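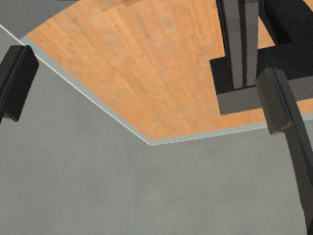 Want to teach a simulated robot arm how to handle lab plates? I'm putting together a group of people to drive one from their own keyboards this winter, and I'd love to have you!

I'm Lesego Van der Merwe and I run demonstration collecting at Pusutent. We're building up a set of examples for Truris, a learning system that picks up lab chores by copying what people do. It all happens in a simulator, so you can't break anything (I've dropped more plates than I'd like to admit, and all it ever cost me was a reset). You log in, you get a task, you steer the arm and the gripper until it's done or until you give up, and then you do it again. Failed tries get saved too, so please don't quit the program to hide one!

Most of the tasks right now are about plates. Move the gripper in, close it on the sides, lift, carry, set down.
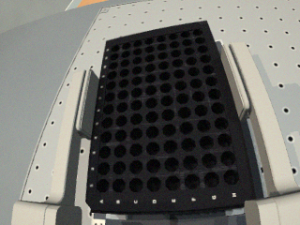 The part people find hard is coming in straight. If one finger touches well before the other, the plate gets shoved sideways and you end up chasing it, which is funny the first time and pretty annoying by the tenth. Go slow at the end and you'll be fine. We have 161 demonstrations we're happy with so far and we want 2000, so you can see why I'm writing this.

You don't need any lab or robotics background. Gamers do well, but so did my aunt, who mostly plays solitaire. You do need a computer with a decent graphics card, a steady internet connection, and the patience to repeat a small movement many times in one sitting. You have to be 18 or over.

Sessions are 2 hours long, with a break whenever you want one. Pay is $19 an hour, and the practice session is paid the same as the rest. You pick your own slots on the Zillbridge calendar, evenings included. We'll keep collecting until June, and you can drop out before then with no hard feelings.

To sign up, fill in the short form on the Mkhize project page and tell me what computer you have and when you're usually free. I read every form myself and I'll write back with a login and a practice task. Please get it in by November 6, 2018 if you want to be in the first group.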